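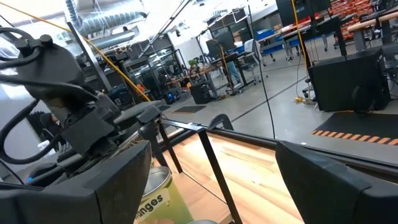 When I moved to Grendcombe in January, I brought two suitcases and a strong belief that canned food is for people who don't like to cook. In my family we bought vegetables every morning, and a can was something you opened when there was a storm. My new apartment is far from the market and the bus comes every 96 minutes, so I had to change my opinion.

The first month I made many mistakes. I bought what was cheap, and then I had cans of beets that I did not want to eat with anything. I also believed that soup in a can is one meal. For me it is half a meal, and I was hungry by nine in the evening.

Now I keep only things I already know how to use: chickpeas, tomatoes, sardines, coconut milk, and peaches in juice. The peaches are from the Hestley store on the hill, and they are better than the fresh ones I can get in winter. I was surprised to write this sentence, but I leave it.

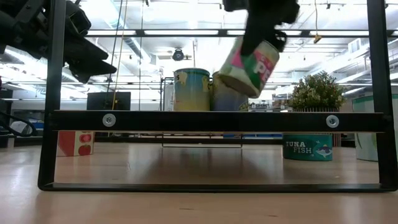 ## The question of space

My kitchen has one cupboard, and it is deep and dark. Anything that goes to the back stays there until I move out. For some weeks I looked at a pantry cabinet from Plindwood, but the price was 3515 and for this money I can eat peaches for a very long time. I bought a narrow open shelf instead. It stands beside the refrigerator, and I can see everything while the water is boiling.

My rule is simple. New cans go behind, old cans come to the front, and I write the month on the lid with a marker. When there are more than 8 cans on one level, I don't buy more.

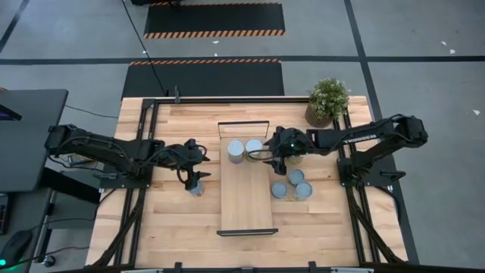 *A can with a gray-blue top, above the butcher block.*

I still miss the morning market. In spring I want to try beans in pots on the balcony, if the wind allows it. Until then, dinner is chickpeas with tomatoes and too much garlic, and tomorrow probably the same with rice.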